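Submission formatting for the winter issue

Cirnbridge opens to short mystery fiction on the first Sunday of September. The reading period stays open for six weeks or until the queue reaches 400 manuscripts, whichever comes first. Last year the cap was reached with several days left, and stories sent after that point were returned unread. The same will apply this year.

The format rules have changed in four places. Please read them even if you have sent work before.

File type. Send .docx or .rtf. PDF files are no longer accepted, as the comments our readers add do not survive the conversion to the copyediting file. Name the file with your surname and the first two words of the title, with no spaces. Do not put the word "final" in the file name.

Length. The upper limit is 6,000 words, down from 7,500. The limit is firm and is measured by the word count in the form, which includes the title and any epigraph. Flash pieces are read in a separate queue and should be marked as such. There is no lower limit for flash, though very few pieces under 200 words have made it past the first reader.

Scene breaks. Use a single centered number sign. Blank lines alone are lost when the file is converted, and in one story in the spring issue two scenes set a decade apart ran together in the proofs. The author caught it. We would prefer to catch it earlier.

Anonymity. First reads are now blind. Remove your name from the header, the footer and the file properties. The form collects your name and address separately and attaches them only after a story moves to the second round. The surname in the file name is stripped on upload, so leave it there.
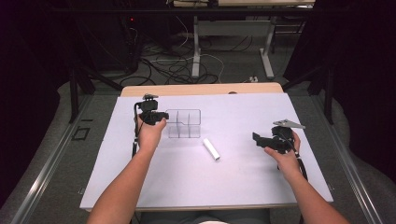 Second-round decisions are made by two readers working separately, each scoring the story from 1 to 5. A total of 8 or higher goes to Rajkumari Tripathi, who edits the fiction section and makes the final choice. A split of three points or more goes to a third reader before it goes to her. Of the stories that reached the second round last year, 34 were split this way – more than in any earlier year – and most of them were stories with an unreliable narrator.

On simultaneous submissions: they are allowed. Withdraw through the form if the story is taken elsewhere. An email to the general address will not remove it from the queue. Multiple submissions are not allowed, except that one flash piece and one full-length story may be under consideration at the same time.

Reprints are considered only for the summer issue. A story posted on a personal site or sent to newsletter subscribers counts as published. A story read aloud at an event does not, unless a recording was released.

Payment is made on publication, by bank transfer or check. Contributors outside the United States should allow extra time for the transfer to clear. Contracts ask for first English-language rights and a 6-month exclusive period, after which you may place the story wherever you like. The audio clause is now a separate page and can be declined without affecting the decision on the story.

Response times are running at 11 weeks for full-length work and five for flash. Please do not query before those dates. After them, query once, through the form, with the story title in the subject line.

Authors with a story already accepted for the winter issue will get page proofs by email in the order the stories appear. Corrections are due back within four days. Typos and factual errors only, please – new paragraphs cannot be added at that stage.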